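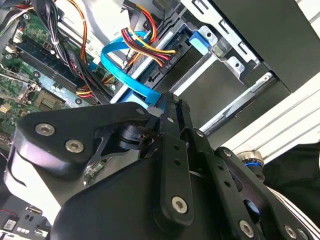
Bench Technician, Desktop Disassembly and Parts Recovery

Vasilakis is hiring a bench technician for its refurbishment shop in Bornau. The position is full time, day shift, and reports to Tsz-kin Shih, bench lead.

Work content

The shop receives used desktop towers from office clearances under the Clanico contract. Annual intake is 4000 units. Each tower is opened on its side, stripped to the chassis, and sorted into parts for reuse, parts for test, and scrap. The technician works on one unit at a time and signs the work sheet for each.

Duties:

Disconnect data and power cables at the drive end first. Grip the connector body. Do not pull on the ribbon or the wires.

Read the printed label on each power connector before unplugging it (for example, "ODD P4" on the optical drive lead) and enter it on the work sheet.

Release optical drives and hard drives by the plastic latch or carrier. Lift drives clear of the bay without contact with the motherboard.

Remove memory modules and expansion cards and place them in antistatic trays.

Inspect open CPU sockets for bent or dirty contacts. Fit a socket cover before the board leaves the bench.

Log hard drives by serial number in Niltness, the shop inventory system, and pass them to the erasure station the same shift. 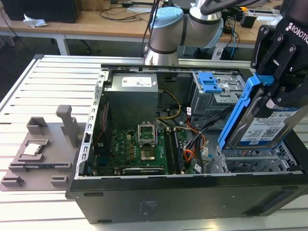 Photo: Vasilakis, Bornau shop

Towers come from several makers and the cage layouts differ. In a typical unit the power supply, board, and drive area share one interior, with the cable bundle running across it. Routing must be noted before removal if the chassis is marked for rebuild.

Requirements

One year of hands-on computer repair or electronics assembly. Formal certificates are accepted in place of experience.

Able to tell data, drive power, and board power connectors apart by sight.

Normal or corrected color vision.

Able to lift a full tower from cart to bench.

Written English sufficient for work sheets.

Conditions

Shifts are 8 hours, starting at 7:00 a.m. Hand tools, wrist straps, and gloves are supplied. A tool allowance of $188 is paid after the trial period for personal drivers and bits. Parts storage is on the same floor as the benches.

How to apply

Send a resume and a short list of equipment you have repaired to the Bornau shop office, attention Tsz-kin Shih, reference 800. Selected applicants will be asked to complete a bench test, held on Thursday mornings. The test consists of stripping one tower and filling in the work sheet. Start date is in March.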